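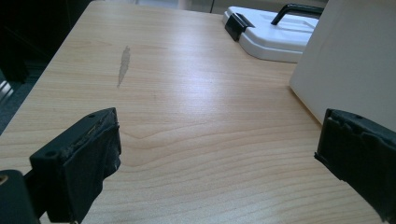
Light wood-grain tabletop, maple look.

Colletti Table Tops -- Frequently Asked Questions

Is it real wood or laminate?
Depends on the line. The Golestani tops are solid wood, oiled. The Draltex tops are laminate over a board core. The product page says which one you're on, first line under the name. If you're not sure what you got, check the label on the underside.

Why does my top look different from the sample?
If it's solid wood, no two match. Swirls, arcs, a patch where the grain goes its own way -- all normal, not a defect, we don't take returns for it. Laminate is a printed pattern so it will be closer to the sample, but color still shifts a bit between batches. Ordering two tops for the same room? Put them on one order.

It looks almost white by the window. Is it faded?
Probably glare. Stand on the other side of the table and look again. If the pale patch moves with you, it's light. If it stays put, email us a photo.

How do I clean it?
Damp cloth, drop of dish soap, wipe dry. Along the grain if you can. No bleach, no scouring pads, no steam mops (yes, people ask).

Can I use furniture polish?
Laminate: no, it just leaves a film. Oiled wood: no silicone sprays. Use the oil that came in the box.

How often do I oil a Golestani top?
Twice in the first year, then when it looks dry. Thin coat, wait 30 minutes, wipe off everything that hasnt soaked in. Lay the rags flat outdoors to dry before you throw them out. Oily rags in a pile can catch fire, so please don't skip this.

Hot pans?
Use a trivet. Both lines. Heat marks are not covered.

Can you fix a scratch?
Solid wood, yes, light sanding and re-oil. Laminate can't be sanded. Small nicks can be filled with the color stick, deep ones mean a new top.

Can I cut it down myself?
You can but it voids the warranty. We cut to size for free before shipping, just put the measurements in the order notes. Inches please. Measure twice, we cut what you write.

What does delivery cost?
Free on orders over $2,000. Under that it's priced by zip code at checkout. Pickup from the Ludport shop is always free, bring blankets and a second person.

What's the biggest single piece?
Ask Ozan Türkmen at the shop -- it changes with what boards we have in. Anything longer gets a join.

My top arrived damaged, now what?
Photos of the box and the top, within 2 days of delivery. Keep the packaging. Siamak Azimi handles all claims and will get back to you, usually same day, slower in July when we're short staffed.

Do you sell legs?
One steel set, $289, black or white. Screws included. Drill pilot holes frist.

Can I get a sample?
Yes, one per line, free. Use the sample form, not the contact form, or it ends up in the wrong inbox.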